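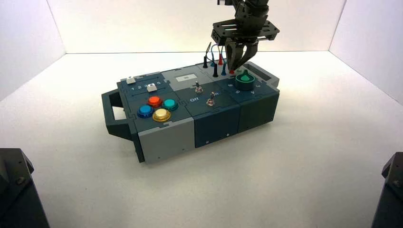 El tablero en su sitio. Slider, cuatro botones de colores, interruptores y asa para llevárselo de paseo.

Hilo largo sobre tableros de tareas, que me lo habéis pedido varias veces y siempre contesto a trozos. Va con materiales, precios y unas cuantas manías mías 🧵

Lo primero: un tablero de tareas es una caja llena de cosas que se pulsan, se deslizan y se accionan. Ya está. Si de pequeños teníais uno de esos paneles con pestillos y cerrojos, pues lo mismo pero con más cable por dentro (y con mucha más gente discutiendo por los colores).

A mí me engancharon en el taller de Zumholm, en agosto, con un calor horrible. Iba a echar una mano con unas soldaduras y salí de allí con una libreta llena de dibujitos de interruptores. Desde entonces no paro, mi familia ya ni pregunta.

Lo que más me gusta de este formato son los módulos. Las piezas encajan unas con otras con pestañas, tipo puzle, y eso para mí es media vida resuelta. ¿Se te muere un botón? Sacas ese módulo, lo arreglas tranquilamente en la mesa y el resto ni se entera.

Mi primer tablero era de una sola pieza, por cierto. Una tapa enorme, todo atornillado a ella. Cada vez que fallaba un cable tenía que desmontar la tapa entera, y el cable que fallaba siempre era el del fondo. Lo acabé regalando para piezas.

Hablemos de botones, que es mi tema. Los de tipo arcade, redondos y con la cúpula brillante, son una maravilla: se ven desde lejos, se notan con el dedo y aguantan lo que les eches. En rombo además quedan preciosos, con el rojo anaranjado arriba y el crema abajo. Parece el mando de una consola gigante!

El crema tiene sus detractores. Aidan Buckley me ha escrito dos veces para decirme que se ensucia y que ponga uno negro. Aidan, te quiero, pero no. Con la carcasa azul pizarra y gris clarito el crema queda finísimo y no pienso discutirlo más.

El slider: numerado del 1 al 5 y con el pomo pequeñito. Parece la parte más tonta y es la que más guerra me ha dado siempre. Si el carril va flojo, el pomo baila. Si va duro, empujas y se te mueve el tablero entero por la mesa.

Truco: una pasada de lija muy fina dentro del carril, soplar bien y una pizca de grasa de silicona. Una pizca!! La primera vez me vine arriba y aquello patinaba como una pista de hielo, tardé una tarde en limpiarlo.

Interruptores de palanca metálicos SIEMPRE. Los de plástico son más baratos y más ligeros, vale, pero ese clac del metal no lo da otra cosa. Y rotuladlos, por favor. Un "Off" impreso en blanco al lado de la palanca te ahorra un montón de preguntas cuando lo prueba otra persona.

Sobre el rotulado: las letras blancas sobre pizarra se leen estupendamente. He probado pegatinas, rotulador y hasta plantilla con espray. Las pegatinas se levantan por las esquinas, el rotulador se borra con el roce y del espray mejor no hablamos, tengo una silla que aún lleva un 4.

Va, dinero, que es lo que preguntáis por privado. El último me salió por 200 euros en piezas, contando botones, interruptores, tornillería y plástico. El presupuesto que pedí en Saavedra para uno hecho a medida era de 875, muy bonito y muy bien acabado, pero me dio la risa floja.

¿Tiempo? Ni idea del total, no lo apunto. Solo sé que el cableado de los botones me llevó más de 15 horas repartidas en ratitos por la noche, con la radio puesta y café del malo.

El asa. Parece un capricho hasta que tienes que subir cuatro pisos con el cacharro debajo del brazo. Un aro abierto en un extremo, gris oscuro, y lo llevas como un maletín. La gente en el autobús te mira raro, eso sí.

Y otra cosa que he aprendido a base de disgustos: dejadle espacio alrededor. Sobre un suelo blanco y despejado se ve todo, se te cae un tornillito y lo encuentras. En mi mesa de siempre, con los alicates y las tazas, he perdido ya media ferretería.

Me preguntan también por los planos. Los estoy pasando a limpio con la gente de Vilberg y los subiré cuando estén decentes. Ahora mismo son una foto de una libreta con una mancha de tomate encima.

Lo próximo que quiero montar es un módulo nuevo con una tapita de bisagra y un enchufe de los gordos. Ya tengo el nombre, Stindness, que no significa nada pero suena a grupo de metal finlandés y me hace gracia.

Si tenéis botones viejos de recreativa por casa y os estorban, escribidme, que yo pago el envío. Los verdes sobre todo, que cuesta un montón encontrarlos en ese tono!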